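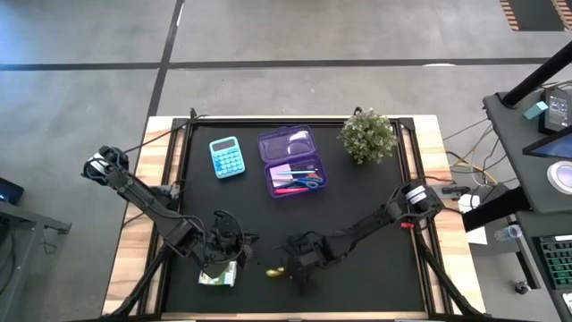
Projektbericht Wintersemester, Modul Wirtschaftsgeographie II
vorgelegt von Arbeitsgruppe 5, Abgabe im April

Warum schmeckt die Pause überall gleich?
Snackversorgung auf dem Campus Miltero

1. Fragestellung

Ursprünglich wollten wir die Warenströme des gesamten Campus erfassen. Nach dem ersten Gespräch mit unserer Betreuung wollten wir die Warenströme eines Gebäudes erfassen. Übrig geblieben sind die Snackautomaten, was dem Thema eine gewisse Übersichtlichkeit verliehen hat. Uns interessierte, woher die Ware kommt, wer sie einräumt und weshalb der Müsliriegel im Nordbau mehr kostet als derselbe Riegel im Südbau.

2. Vorgehen

Wir haben 400 Fragebögen verteilt und 300 zurückbekommen. Ein Teil davon enthielt statt Antworten Beschwerden über die Heizung, die wir an die zuständige Stelle weitergeleitet haben. Dazu kamen Gespräche mit den beiden Lieferanten Milska und Borbély sowie mehrere Vormittage vor den Automaten, bei denen wir auch selbst zum Umsatz beigetragen haben. Diese Käufe wurden aus der Auswertung herausgerechnet, so gut wir uns an sie erinnern konnten.

3. Ergebnisse

Milska beliefert den Nordbau, Borbély den Rest. Beide beziehen einen großen Teil ihres Sortiments aus demselben Zwischenlager im Gewerbegebiet Navwood. Die Ware verlässt dort dieselbe Rampe, fährt in zwei Lieferwagen dieselbe Straße entlang und trennt sich erst am Kreisverkehr vor der Mensa. Der Preisunterschied entsteht also auf den letzten Metern. Milska erklärte ihn mit der Standmiete, Borbély mit Milska.

Die Befragten kaufen vor allem nach 15 Uhr, wenn die Mensa schließt. Gewünscht wird mehr Obst, gekauft werden Chips.

4. Kritik der Methode

Der Fragebogen war zu lang. Frage 2 hat außer uns offenbar niemand verstanden, und bei nochmaligem Lesen sind wir uns auch bei uns nicht mehr sicher. Die Standmieten konnten wir nicht einsehen. Für eine Folgearbeit wäre ein Vergleich mit einem zweiten Campus sinnvoll, möglichst mit einem, auf dem die Automaten Wechselgeld herausgeben.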